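Search the community
Enter keywords
All topics

Has anyone's packing room gone over to machines? What happened to the people?

Posted by Bovley

Our place is bringing in automatic box fillers before December, and I've been on the hand packing tables for 17 years, so you can imagine I'm a bit nervous! The managers say no jobs are going, only "changing," and I'd love to hear from folks who have been through it (good or bad, I can take it). Do you still get to talk to each other, for one thing?

Posted by Hermans

We went through this at Nosolside, in the small goods room, and I'll tell you it was slower and stranger than I expected. The first 2 machines took over the taping and the labels, and I didn't miss either one, my wrists least of all. Putting small things into boxes stayed with people much longer. What changed most was the talk, I'm sorry to say. We used to stand across from each other, and then we were spread out, each minding a line. We asked for a shared break at 10 and got it, and that helped a lot. Ask early, before the floor plan is settled!

Posted by Wenusano

depends on the boss. mine was fine, the one before wasn't
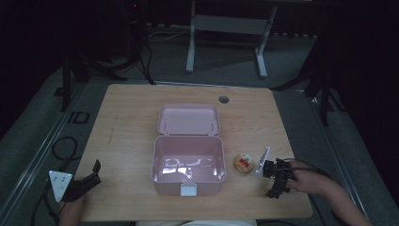 Will I need to know computers to keep my job?

Most of what you need is taught on the floor in the first few weeks: how to clear a jam, how to restart a line and when to call for help. Ask for the training to be on paid time, and take notes, even if you feel silly doing it.

Contact us | Copyright Community Help | Back to top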